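3.2 Collecting the handheld demonstrations

Most of what the policy knows about bags it learned from people who were paid to handle bags. We collected demonstrations with a pair of handheld grippers, one per hand, each carrying printed marker cubes or squares for tracking. Figure 4 shows the Honitz site during a session on the backpack task.

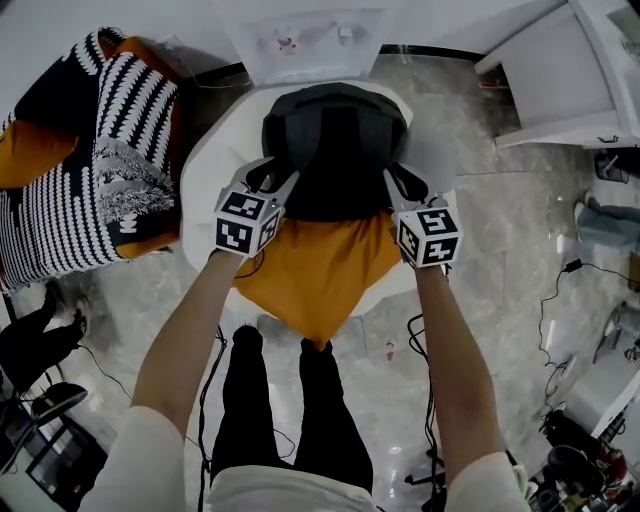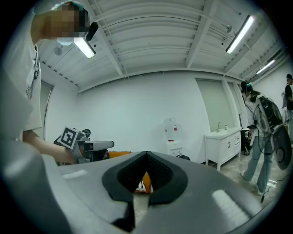

Figure 4. Handheld collection at Honitz. First picture: view from the operator's head, with both grippers at the backpack straps. Second picture: view from the camera on a gripper.
Photo credit: Feltesari project, Honitz site. Face obscured before release.

We had planned to collect on a bench, at a fixed height, against a plain backdrop. The pilot policy trained on such data did very well on benches. Moved to a chair, it reached with great confidence for a place in the air where the bench would have been. From September on we therefore worked on household furniture, and left the surroundings as untidy as they came. The ottoman in Figure 4 was a popular choice with the operators and an unpopular one with the policy: it is low and round, and a bag pushed too far from the middle tends to leave.

Each operator was given a one-line instruction ("take the straps and turn the bag over") and no advice on how to carry it out. Our first draft of the protocol ran to several pages and named a preferred grasp for every strap. Operators followed it faithfully for part of a morning and then did what people do with backpacks. We kept the recordings and dropped the protocol.

In all we recorded 1,467 episodes at two sites, Honitz and Todomov. Of these, 306 were removed before training. The usual fault was loss of tracking, when a marker turned away from every camera that could have read it. Operators are very good at hiding markers. They do it with an elbow, with the other gripper, and most often with the bag, whose folds seem to have been designed for the purpose. A further 39 episodes were flagged on review and then kept. In these the operator missed a strap, let go, and tried again. We had at first thrown such cases out as failures, until a policy trained without them was seen to miss a strap and then continue calmly through the rest of the task holding nothing.

Head and gripper views were recorded together and aligned by a shared clock signal. The two are not of equal use. The head view shows the layout of the object and both hands, and a person can follow the task from it with little trouble. The gripper view has a very wide lens and, depending on the angle of the wrist, may contain a great deal of ceiling. We considered masking the upper part of the gripper images. In a small test this made no difference we could measure, so we left the ceiling in, where it is now among the best-documented surfaces in our data.

Cables deserve a sentence that papers rarely give them. Collecting in a furnished room means power and data lines on the floor, and operators who are looking at a strap are not looking at their feet. We added a second person to mind the lines during longer sessions. This raised the cost per episode and lowered the number of episodes that ended in an abrupt change of camera height.

Labels were added afterward with Bach, our annotation tool, which splits each episode at the moments when a gripper opens or closes. Splits were checked by hand. The two annotators disagreed mainly over when a grasp begins: one counted from first contact, the other from the point at which the fabric moved. Both are reasonable definitions, and we had supplied neither. We settled on first contact and relabeled the Todomov episodes to match.

The full episode list, including the removed recordings and the stated fault for each, is given in Appendix B. Section 3.3 describes how the tracked gripper paths were mapped to the robot's own reach, which is shorter than a person's and a good deal less forgiving.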